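Chapter 6
How Things Make Sound: Skins, Strings, and Air 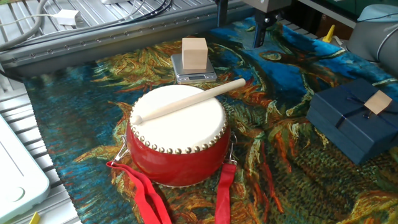

I failed my first music class. I was eleven, the instrument was the recorder, and my teacher, a very patient man, finally asked me to move my fingers and not blow. So I came to the study of sound by the back door, through physics, and I've been sneaking into the music room ever since. What got me hooked was a simple question that I couldn't leave alone: why does one thing go thud when you hit it and another thing sing? Take a drum like the red one that opens this chapter. The pale head is tacked down over the shell by a ring of brass studs, and that ring matters a great deal to the sound, because the edge of the skin can't move. All the motion has to happen inside that circle. Hit it with the round end of the stick and the skin dips, springs back, overshoots, dips again, and keeps doing this until the energy has leaked away into the air and the shell. Everything in this chapter grows out of that one idea — something is held still at the edges, and the part in between is free to move.

Before we go any further, try something. Stretch a rubber band between your thumb and first finger and pluck it. Now spread your fingers and pluck it again. Most people expect the note to jump way up, and it usually doesn't, at least not by much. You've made the band tighter, which pushes the pitch up, but you've also made it longer, which pulls the pitch down. The two changes fight each other. (The band gets thinner too, and that makes it lighter for each inch of length, which pushes the pitch up again. I told you this was fun!) Keep that rubber band handy. We'll use it in nearly every section.

6.1 What your ear is picking up

Sound in air is a traveling change in pressure. When a surface moves outward it squeezes the air next to it, and when it moves back it leaves that air a little thinner than before. The squeezed air pushes on its neighbors, they push on theirs, and so on across the room to your eardrum, which is itself a small stretched skin. I love that part. The drum and the ear are doing the same job in opposite directions.

How often the squeeze repeats in one second is called the frequency, and we measure it in hertz. If a string goes back and forth 800 times in a second, its frequency is 800 hertz, and you'll hear a fairly high, clear note. Slow it down to a tenth of that and you get a low hum, the kind you feel in a chair as much as hear. How far the string swings each time is its amplitude, and that is mostly what we mean by loud and soft.

Students mix these two up all the time, and so did I. If you pluck a guitar string harder, the note gets louder, but the pitch barely changes. Go ahead and test it. My friend Indrek Pētersons repairs guitars and he'll tell you, at length, that a really hard pluck does bend the pitch a bit sharp for a moment. He's right, and you'll see why in Section 6.5, but for now let's treat pitch and loudness as two separate dials.

6.2 Strings are the easy case

I always start with strings because a string only has one direction to worry about. It's held at both ends, and the simplest way it can move is in a single long bow shape, up and down. We call this the first mode, or the fundamental. But a string can also split itself into two halves that move opposite ways, with a still point in the middle. It can split into three parts, or four, or more, and on a real instrument it does many of these at once.

For an ideal string, the frequencies of those modes line up beautifully. The second is twice the first, the third is three times the first, and on up the ladder. Your ear takes that whole stack and hears it as one note with a certain color. This is the reason a violin and a piano can play the same pitch and still sound like themselves.

6.3 Skins are messier

A drumhead is a different animal. It's held all the way around a circle, so it can ripple in two directions. Its simplest mode is the whole skin going up and down together. The next one has a still line running straight across the middle, with one side going up while the other goes down. On an ideal drumhead, that second mode has a frequency about 1.59 times the first. Not two times, not one and a half. The ones after that don't fall on a tidy ladder either.

Your ear gets this jumble of frequencies and can't settle on a single note, so it says "thud" or "boom" and moves on. Where you strike makes a difference too. A hit near the center wakes up the simple mode and leaves many of the others asleep. Move toward the rim and the sound gets brighter and more complicated.

When Pin-yu Yeh and I taught this unit together in August, she had the class sprinkle salt on a sheet of plastic wrap stretched over a mixing bowl and hum at it from close by. Hum the right pitch and the salt scoots toward the still places. We had 18 bowls going at once, and I was finding salt in my shoes for a week. Section 6.4 gives the full instructions. Use a bowl with a smooth rim, and pull the wrap as tight as it'll go.

Warm-up problems

Work these before you read on. You don't need a calculator for the first two.

1. A string's first mode has a frequency of 200 hertz. Find the frequencies of its second, third, and fourth modes.

2. A string is vibrating in its third mode. Draw it, and mark every point that stays still, including the ends.

3. An ideal drumhead has a first mode of 100 hertz. Estimate the frequency of its second mode and explain why the two together don't sound like a string.

4. Find something in your kitchen that sings when you tap it and something that thuds. Write a few sentences on how each one is held, and what changes when you press a finger against it.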